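Zamano Linen Support - Ticket 540
Subject: Colour coming off on child's trousers, washed with the Pakow bed set
Opened: 17/07/2023
Status: waiting for customer

Problem as reported
Customer bought the Pakow bed set from our Ilumley shop in April. She writes that after the third wash, a pair of her son's pyjama trousers had grey marks at the waist. She asks if the dye of the set is the cause, and if the trousers can be saved.

Step 1. Washing habits
Asked for the temperature and the load. Answer: 40 degrees, full drum, everything together, Barbosa liquid detergent. This is too much for one load - the sheets wrap around the small clothes and rub on them.

Step 2. Cold wash alone
Asked the customer to wash the trousers inside out, at 20 degrees, without softener, and to dry them flat in the shade. She did this 3 times. She says the marks became lighter each time.

Step 3. Photo of the garment
Soft blue trousers with orange vehicles in the print, and a gathered elastic edge. 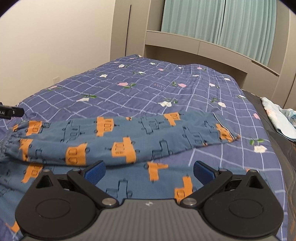 Step 4. Next action
Customer to rub a white damp cloth on a hidden corner of the sheet and tell us if colour comes off. If yes, we exchange the set. If no, we close the ticket after her reply.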